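Bendau hardwood mill to cut shifts as log supply dries up

Reading time: 2 min

Print | E-mail

Workers at the Bendau hardwood mill were told on Monday morning that the afternoon shift will go, after a second log supplier pulled out of the valley.

The shift ends in four weeks. Up to 25 jobs affected, most of them on the green chain and in the drying sheds. No word yet on redundancies, the company says it wants to move people onto days where it can.

Mill manager Pantelis Spanos said the yard had been running down since August, when wet roads closed two of the northern coupes and the trucks stopped coming.

"We've been sawing out of the stockpile and the stockpile is nearly gone," he said. "I'm not going to stand up and tell people it's a blip."

The mill takes logs from private land between Bendau and Nimow. One of its larger suppliers, Flestura, did not renew in December. Flestura has not returned calls.

Union delegate Myrto Antoniadis said members heard the news at a toolbox meeting that went for 20 minutes.

"Blokes with kids starting school this week. They wanted to know about entitlements and they got handed a phone number," she said. "We've asked for the roster in writing and we havent got it."

A meeting is set down for Thursday night at the Nimow hall, 7pm. The union wants the shire there as well as the company.

Deputy mayor Thanasis Andreadis said council would push for the Tai Road bridge to be fixed first. The bridge has had a load limit on it since the floods, so loaded trucks go the long way round through Nimow. Hauliers say that adds $300 a trip.

"You can't ask a contractor to wear that every day of the week," Cr Andreadis said. "The state has had our paperwork since before winter." He did not have a date for the work - nor did the roads department when asked.

Shops in the main street are feeling it allready. Fotini Konstantinidis has the bakery opposite the mill gate and does most of her trade before 6am and again at the shift change.

"Afternoons are pies and coffee, that's the mill," she said. "Take that away and I close at one."

Smaller timber users are worried too. Makis Moschos makes benchtops and chopping boards in Nimow and buys his local stock from the Bendau yard in short lengths. He has moved some of his range to imported maple, but says customers ask for valley timber and he would sooner sell it to them.

"I had 200 orders before Christmas and half wanted something local," he said. "I can get through to Easter. After that I'm ringing around like everyone else."

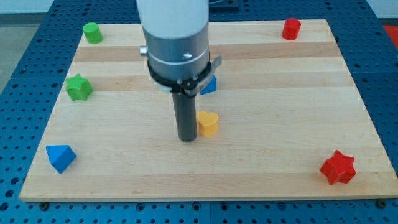
Striped maple board on a blue metal table.

Mr Spanos said the day shift was safe "for now" and the kilns would keep running on contract drying. He would not be drawn on what happens if the northern coupes stay shut through autumn.

Forestry officials are due to inspect the access roads next week, weather permitting. More to come.

Published 26th January

Print | E-mail

Recent items
Nimow pool shut again, pump to blame
Tai Road bridge: what the load limit means for school buses
Water restrictions ease in Bendau
Bowls: Nimow ladies through to district final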